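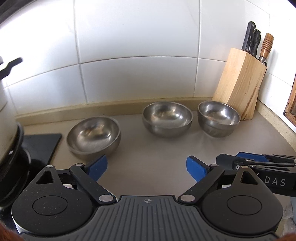
Oksana Panasiuk cooks for 6 on a Friday, out of a kitchen you could cross in two steps. She talks fast and keeps moving.

Steel bowls first. "I had glass. I broke glass. So, steel." Bought from Cavitz, years ago – she won't say what she paid. One for onions, one for dough, one for whatever's left over. "People buy a gadget. Buy a bowl."

Knives stay by the bowls, always. The big pot never leaves the stove, not even in November when her sister visits and moves everthing. "She puts it under the sink. Under the sink!"

Does she measure? No. Well – flour, sometimes, 200 grams for the dumplings, then more by feel.

What would she change? More counter. Maybe a window that opens. She thinks about it, wipes her hands, says teh light is bad after four too.

Then the timer went and we had to stop.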